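brurlow-cloth-grippers

Notes, settings and logs from comparing fingertips on a pair of small arms handling a striped grey cloth. Maintained by Erzsébet Bakos, when there is time, which explains the commit history.

Status: usable. The logs are complete for July. The plotting script works on my machine and on one other machine, and we have stopped asking why.

What is in the repo

logs/ has one folder per tip set, with joint positions, commanded positions and servo current for both arms.
video/ has the clips, one per camera per attempt. Large. Fetch it separately unless you enjoy waiting.
tips/ has print files for the hard tips and the mould for the soft ones.
config/ has controller settings for both boards, plus a file called old_do_not_use.yaml that two people have used.
scripts/ has the replay and plotting tools.
notes/ has my remarks on each session, spelling uncorrected.

Why cloth

The Benedetti tips came with a very handsome table of results, all of it for blocks, cups and one tennis ball. Blocks are polite. They stay the shape they were when you last looked at them. We wanted to know how each set of tips behaved on something thin that lies flat on a table and has no intention of helping, and whether the choice of controller made any difference that could not be put down to the mood of the operator.

The task is simple to write down. One arm takes an edge of the cloth, lifts it clear of the table, and carries it over to make a fold. The other arm either holds the opposite side or keeps out of the way, depending on the script. Each tip set got 45 attempts, split between the two controllers: 27 on the Flirkier and the rest on the older board, which spent part of the time being repaired. 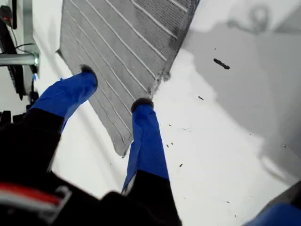
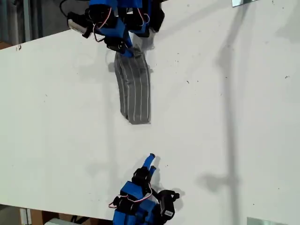
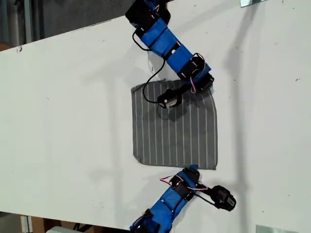

Most of the trouble in this data is trouble with approach angle, and it took me an embarrassing number of evenings to see it. A tip that comes down too steeply pushes the cloth along the table; one that comes in too shallow skates over the top and closes on air with great confidence. The angle is also hard to judge from the far side, where an arm over the cloth throws its shadow straight on to the stripes and the edge detector takes the shadow for a fold. The close view, with the black textured tips down at the near end of the mesh and the fingers spread, is the one I trust for contact. It is also the view that shows what a frayed edge looks like to a gripper, namely a good deal more to get caught on. If you are training anything on these clips, use the close camera for the moment of contact and the wide ones for everything else.

Tip sets

Hard printed tips. No covering at all. Cheap, quick to replace, and about as grippy as a dinner plate. They do reasonably well when the cloth already has a raised corner and badly when it lies flat. Keep them as a baseline and for morale, as everything else looks better afterwards.

Soft tips from the mould. Better on the lift, worse on the release. The cloth tends to stay with the finger after it has been told to leave. The release move in scripts/ includes a small shake for this reason. It looks undignified and should be left alone.

Textured black tips. My favourite by some distance. The rough surface takes hold of the weave with less closing force, so the servos run cooler and complain less. They also pick up lint. Clean them between sessions with a dry brush, and write in the notes that you did it.

Benedetti tips. Beautifully made. I have nothing against them if your work is mostly blocks, cups and one tennis ball.

Controllers

The Flirkier board is smoother at low speed, and that matters more here than I thought it would. The old Zemico board has a slight step at the start of every move. You can see it in the current logs as a little tooth, always in the same place, like a person clearing their throat before speaking. On a rigid object it does no harm. On cloth the step is often enough to shift the edge before the fingers have closed.

Set the closing current limit to 2000 in the config for either board. The units are whatever the board thinks they are, and the two boards do agree with each other, which I checked twice. Higher values give you a firmer pinch and, sooner or later, a new servo.

Known problems

The table is white and so is half the light in the room. Exposure on the wide views is a compromise, and the specks on the tabletop sometimes get picked up as features. Mask them or put up with them.

Shadows from the arms and the stands cross the working area. The masks in config/ deal with the fixed ones only.

The clocks on the two boards drift apart. scripts/align.py corrects this by matching the first move of each arm. It fails if both arms start together, so please don't start them together.

In 11 of the attempts the label in the log says "success" where my notes say something less generous. I have left both. The field called outcome_strict follows the notes, and that is the one to use.

The cloth was not ironed. Several people have asked.

Running the replay

Install from requirements.txt, plug in both boards, then run scripts/replay.py with the folder of the attempt you want. Add --slow the first time. Replay sends the commanded positions and pays no attention to where your cloth is, so lay it out to match the first still in the folder. If the arms are further apart than ours, edit base_offset in the config before you switch anything on.

Licence and contact

Logs, clips and print files may be reused with credit to the Brurlow project. Problems go in the issue tracker. Please attach the log. A message reading "it doesn't work" will get an equally short answer.

To do

Repeat the soft tips with the lower release height.
Try a thinner cloth without stripes.
Delete old_do_not_use.yaml — after finding out what still depends on it.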